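Home | Features | Standards Desk | Workshops | Subscribe

Handle first, tip last: writing the rules for a robot bench

By Manuela Fontana
April 2021

Viola Fabbri has written 887 lines of rules about picking up small tools, and she would like it known that she started out wanting 2 pages.

"I thought it would be a checklist," she says. "Then somebody asked me what 'put away' means."

Fabbri looks after bench practice at Galer, where robot arms are being taught to handle the sort of kit you'd find beside anyone's soldering iron: tweezers, spudgers, small screwdrivers, the canvas roll they live in. The house code is called Watutness, a name she inherited and refuses to defend. It covers how a tool is gripped, how it is set down and who is allowed to move it in the meantime.

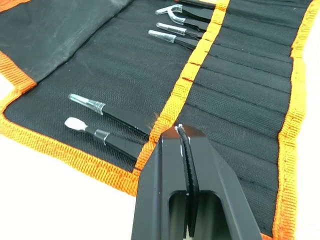
The section on caps is the one people argue over. Watutness says a plastic tip cover stays on until the tool is needed, and that a person takes it off. Ermanno Rinaldi, who trains the operators, lost a long fight over this in August.

"I wanted the robot to do it," he says. "Viola asked me where the cap would land. I didn't have a good answer. I still don't."

Canvas gets a section to itself. A tool roll sags, its flaps fold over when they feel like it, and a pocket that was open a minute ago may have changed its mind. The code says to spread the roll fully before work starts and never to tug a tool against the stitching. If a handle snags, the arm backs off and a person has a look. Rinaldi calls this the "put your coffee down" clause.

Then there is the matter of rows. Tools laid out on the table are to sit side by side, tips all facing one way, with bare table between them. Fabbri borrowed the idea from her mother's cutlery drawer and got it through review by calling it "consistent orientation."
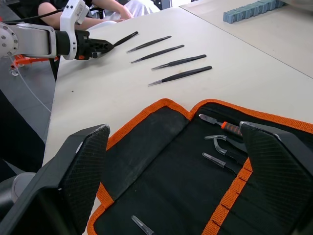 Tweezers set out with their tips in one direction, and another held in the gripper. Beside them, the open tool roll.

Does anyone read all 887 lines? Fabbri laughs for a while. New operators get the first 7 rules on a card, and the rest is there for settling disputes. Rule one is that anyone at the table can call a stop and doesn't have to explain it until afterwards. "That one took five minutes to write," she says. "The rule about cables took a month."

Other shops have asked for copies. Lo Presti took the whole thing and crossed out the parts about canvas, having switched to hard trays. Fabbri is a bit hurt by this. She is now working on a chapter about bent-tip tweezers, which Rinaldi says should be one sentence long. The draft he was shown last week had a table of contents.

Contact the editors | Copyright Pranedley | Back to top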